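4.3 Évaluation du kit de préhension Plilteo sur fruits en grappe

Le kit Plilteo est commercialisé avec une bibliothèque de prises (Cloto) que le fabricant présente comme utilisable sans réglage préalable sur des produits fragiles. Nous avons retenu le raisin blanc en grappe pour éprouver cette affirmation : baies déformables, masse mal répartie, pédicelles qui cèdent avant que la peau ne marque. La campagne comprend 534 essais, effectués en juillet avec les paramètres d'usine. Un essai est déclaré valide si la main établit le contact avec la grappe et se retire sans détacher de baie.

La caméra de poignet fournit le signal principal pendant l'approche. À courte distance, les baies les plus proches de l'objectif sont fortement floues, tandis que celles qui jouxtent le doigt conservent un contour plus exploitable. L'estimation du contact s'appuie donc sur cette seconde zone, où le doigt noir nervuré recouvre une partie du fruit. 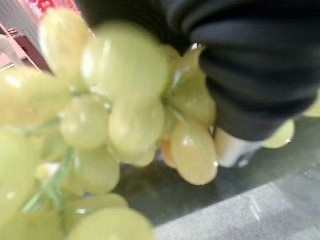 Vondráček objecte que le flou de bougé n'est pas le facteur limitant : sur ce type de produit, l'occultation par le doigt suffirait à dégrader l'estimation, même à vitesse très réduite, et un capteur d'effort resterait nécessaire. Nos données ne permettent pas d'écarter cette lecture. Une série complémentaire de 26 essais à vitesse réduite a donné une dispersion comparable à celle de la série principale – l'effectif reste trop faible pour conclure.

Le second point concerne le support. La notice recommande un plan mat et opaque. Nous avons volontairement conservé un plateau de verre transparent, plus proche des intérieurs visés par l'offre. Les reflets des luminaires y produisent des taches circulaires que le module de segmentation Cloto a parfois retenues comme candidats de prise ; le filtre Mukitz, vendu en option, en supprime la plus grande part au prix d'une latence supplémentaire de 600 ms environ. Le bol clair, en revanche, n'a pas posé de difficulté de détourage.
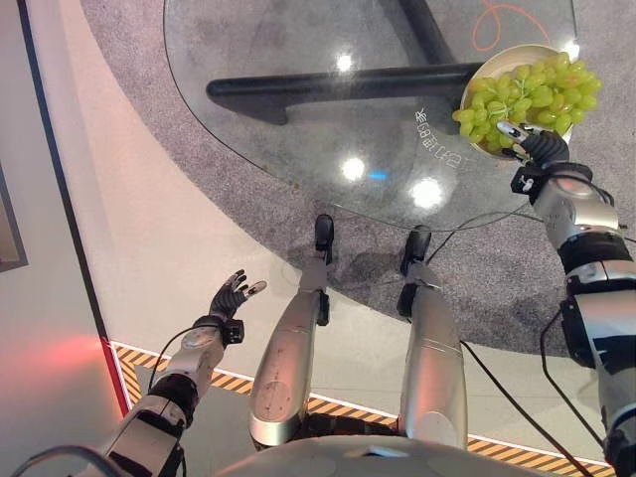

Figure 7. Main droite au bord du bol de raisin, vue plongeante ; plateau en verre et reflets de l'éclairage.

Les échecs se concentrent sur les baies qui dépassent du bord du bol, pour lesquelles la trajectoire par défaut impose un angle d'approche trop rasant. Le fabricant autorise la modification de cet angle, mais uniquement dans la version complète de Cloto, que nous n'avons pas testée.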